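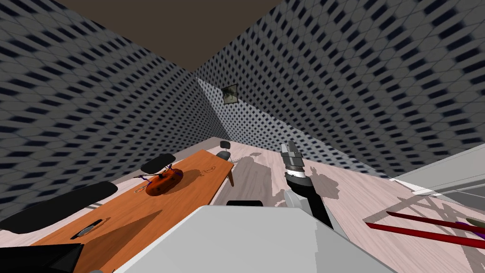 Mesa larga, tres sillas y el brazo en el simulador. Con esto se trabaja.

Buscamos teleoperadores/as para recoger demostraciones en simulación (a distancia, por horas)

Bisgaard, equipo de datos de manipulación. Incorporación en enero, si puede ser la primera quincena mejor.

Qué es

Manejar un brazo simulado con pinza de dos dedos y grabar demostraciones. Coger, acercar, dejar, volver a la posición de reposo. Cada episodio se guarda entero y va al conjunto con el que entrenamos la política. Nos faltan unas 800 demostraciones de interior doméstico para cerrar la tanda y con la gente que tenemos no llegamos.

Todo pasa en el simulador, desde casa. No hay que venir al taller ni tocar hardware. El entorno se llama Dadavness, lo instalamos nosotros en remoto el primer día.

Qué harás

Grabar episodios siguiendo una ficha de tarea (objeto, punto de partida, punto final). Las fichas son de media página, se leen en un minuto.
Marcar cada episodio como bueno, dudoso o malo nada más terminar. Los malos también se guardan, no los borres.
Escribir una frase por episodio en español diciendo qué se ha hecho. Normal, como se lo dirías a alguien. "Coge el objeto naranja de la mesa y lo deja al otro lado", ese nivel.
Avisar si algo del entorno va raro: objetos que atraviesan la mesa, sombras que parpadean, dedos que no cierran.

Sobre la forma de mover la pinza. Preferimos un episodio lento y limpio a tres rápidos con tirones. Entrar abierta, con hueco de sobra a cada lado del objeto, y no cerrar hasta estar parado.

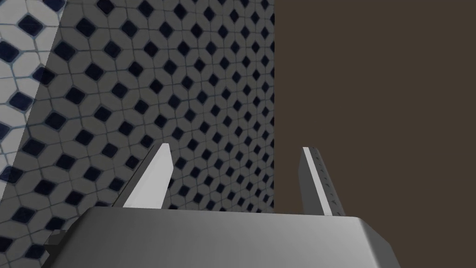 Las correcciones a mitad de camino valen, y bastante: si te has ido de lado, para, recoloca y sigue. No reinicies por eso. El modelo tiene que ver también cómo se sale de un mal acercamiento. Lo que no vale es empujar el objeto contra la pared hasta que entre en los dedos, eso ya lo hace solo y es justo lo que queremos quitarle.

La tanda anterior (Donham) se quedó en 1.051 episodios válidos y está repasada. La nueva se llama Cirkby y usa las mismas reglas de etiquetado, con cambios pequeños en el nombre de los objetos. Te pasamos la hoja.

Qué pedimos

Ordenador con tarjeta gráfica decente y conexión por cable. Por wifi va a saltos y los episodios salen inservibles.
Mando de consola o ratón 3D. Si no tienes, dilo y te enviamos uno.
Español escrito sin problemas. Inglés para leer los mensajes de error y poco más.
Paciencia. Es un trabajo repetitivo, no lo vamos a disfrazar.

No hace falta experencia en robótica ni saber programar. Si has jugado a cosas de simulación o has manejado grúa, dron, carretilla, cuéntalo, se nota mucho en las primeras horas. Estudiantes bienvenidos, hay varios en el equipo.

Horario y condiciones

Turnos de 2 horas, tú eliges cuáles, entre las 8:00 y las 22:00. Máximo dos turnos al día (más que eso y baja la calidad, lo tenemos visto).
Se paga por hora conectada, no por episodio. Así nadie corre.
La formación inicial también se paga.
Contrato por obra, prorrogable si sale la tanda siguiente. Todavía no lo sabemos.
Necesitas residencia y permiso de trabajo en España.

Cómo va la prueba

Primero una llamada corta con Leandro Olivares, que lleva la parte de operadores. Después una sesión de prueba con una ficha sencilla de mesa. No se mira si aciertas a la primera, se mira si sigues la ficha y si etiquetas con criterio. Shanti Vashisht revisa las grabaciones y te manda comentarios por escrito, te cojamos o no.

Para apuntarse

Formulario de la web, apartado Operadores, y en el asunto poned "Cirkby teleoperación". Adjuntad CV de una página como mucho y dos líneas sobre el equipo que teneis en casa (gráfica, mando, conexión). Carta de presentación no, gracias.

Quien ya estuvo en Donham no tiene que repetir la prueba, basta con escribir a Leandro con la disponibilidad.

Vamos contestando según llegan. Cerramos cuando se llenen los turnos de tarde, que son los que más cuestan. Dudas sobre pagos o contrato, mismo formulario, apartado Administración.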